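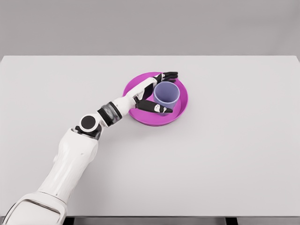
Mihret Weldu wrote in to say that she had read my last page on grippers twice and still couldn't see why anyone would pay for fingers when two flat jaws and a bit of rubber will hold most of what's on a draining board. Her second point was that a hand which looks good round a cup in a simulator has told you nothing about the cup in your sink.

I agree with most of that, and have moved it to the top of the page. The one place we part company is the simulator. I think it's worth an evening, provided you know what you're buying with the evening.

Workshop tips: trying out a hand before you spend money on it
13 February 2024
By the Gedley workshop page

Start with the dullest object you own. A straight-sided cup with no handle, standing on a plate, is a good first job for a hand with fingers. It asks for a side grasp, it has no obvious front, and the plate's raised rim is a nuisance for anything coming in low. That last bit matters more than the cup does. Plenty of hands will close on a tumbler on a bare table and then knock into the rim the moment you put crockery underneath it.

Pick colours you can tell apart at a glance. In the render I've got a lavender cup on a magenta plate, on a pale grey table, and I can see where the black fingers are without squinting. My first try was a white cup, a white plate and a white arm, and I spent half the night zooming in.

Look at the pose from the worst side. With one digit over the far side of the cup and the other across the near side, it's easy to call it a grasp. Swing the view round to the open side, then drop it to table height, before you believe anything. Fingers that seem to touch from above may have a clear gap. If your software can draw contact points, switch them on and leave them on.

Don't trust the friction setting. Every package I've tried arrives with a figure somebody chose because it made the demo work. Halve it and run the same lift again. If the cup slides out, you've learned that your grip was being held together by a number in a box. A glazed mug with washing-up liquid on it is a good deal worse than half.

Give the cup a weight. I found mine had been left so light that a draught would have had it over. Weigh a real one on the kitchen scales and type that in, then do it again with the cup full. Water moves about and the simulator's lump doesn't, so take the full result with salt.

Run it more than you want to. I did 500 attempts on the side grasp, with the cup shifted a little each time, and 37 failed. Sovley's leaflet would call that a triumph. I'd call it a lot of crockery. Go through the failures one at a time and see whether they share a cause. Most of mine came when the cup was pushed close to the rim of the plate and the lower finger had nowhere to go.

Shift the plate as well as the cup. It sounds too plain to write down, but I left the plate fixed for the first batch and got a lovely set of results for a plate that never moves.

Jaws against fingers

Now to Mihret's question. I put the plain Pant jaw on the same job, on the bench this time, with a real tumbler from the cupboard. It picked up the cup. It picked it up again. I moved the cup and it went on picking it up. The Pant has two moving parts that I care about and I can clean it with a damp cloth.

The Plilholm hand, which has proper fingers, took five evenings to set up and did the same thing with more noise. Where it did win was on a pear and on a crumpled tea towel, both of which the jaw either pinched or pushed along. If your jobs are pears and tea towels, fair enough. If your jobs are cups, tins and jars, I can't see what the fingers are for, and the people selling them haven't managed to tell me either.

A few things to check whichever you choose:

Measure your widest mug across the top and the jaw at full opening. Leave a finger's width spare. Catalogues like to quote the opening without the pads on.

Ask what happens when the power goes off. Some hands stay shut, some go limp. I'd want to know that before hanging a teapot on one.

Look at the wrist. A long hand on a short forearm can run out of room when it has to come in level with the table, and you end up moving the whole arm back to make space. Draw it on paper, side on, before you bolt anything down.

Put a folded towel under the first real tries. Use a cup from the charity shop.

Set the closing force as low as it will go and creep up. I lost a tumbler by starting in the middle.

Cameras and controllers

I'm often asked which camera. My answer is still none, until you can do the job with the cup standing on a pencil mark. If it won't pick up from the mark, it won't pick up from a camera's guess at where the mark is. Once you do fit one, try it with the big light off and the blind up. Shiny plates throw back whatever is overhead, and the flat, even light in a simulator will have hidden that from you.

As for controllers, write down every setting you change. I keep a notebook by the bench with the date down the side, and I still lost track in June and had to go back to the factory values. Change one thing, do ten lifts, write the result. It's slow. People who tell me they've tuned an arm in an afternoon have mostly tuned it to one cup.

Where that leaves me

The Pant stays on the arm. The Plilholm is back in its box with the tea towel results written on the lid, and I'll have it out again if Sovley ever send the softer fingertips they keep promising. Mihret has asked me to try a cereal bowl by the edge, which I suspect will embarrass both of them. I need to buy some cheap bowls first.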